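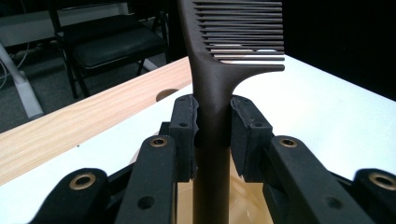
Which way up should a tail comb go in the cup?

Handle down, teeth up. The teeth snag on everything if you drop them in first.

1. Clear a flat spot and set your Cladine cup down near the middle. I do mine on a Friday, before the week's mess wins.

2. Wipe the handle with a soft cloth, then do the teeth.

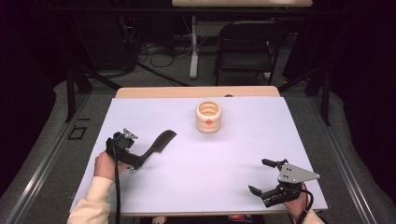 Setup notes by the Cladine bench writer
Section 4, Cups and combs

3. Hold the comb by its long handle, straight up and down, over the opening. Take your time here!

4. Lower it until the tip touches bottom (you'll feel it), and then let go.

Note: a tail comb is top-heavy, so it's going to lean a little,

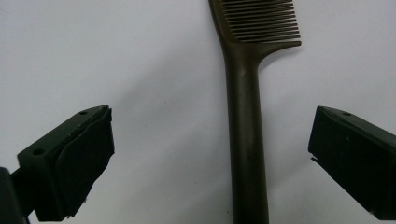
and a little lean is fine by me. If the cup rocks when you nudge it, move it farther in from the table edge and try again.

Caution: keep cords away from the cup. One tug and it's all on the floor.

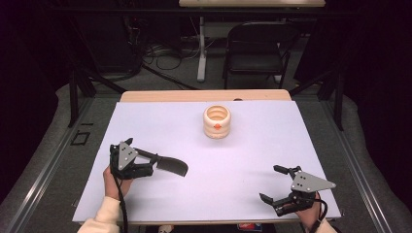
Storage tips | By the Cladine bench writer

5. To empty the cup, lift the comb out first, then tip the cup over a towel and wipe the ridges.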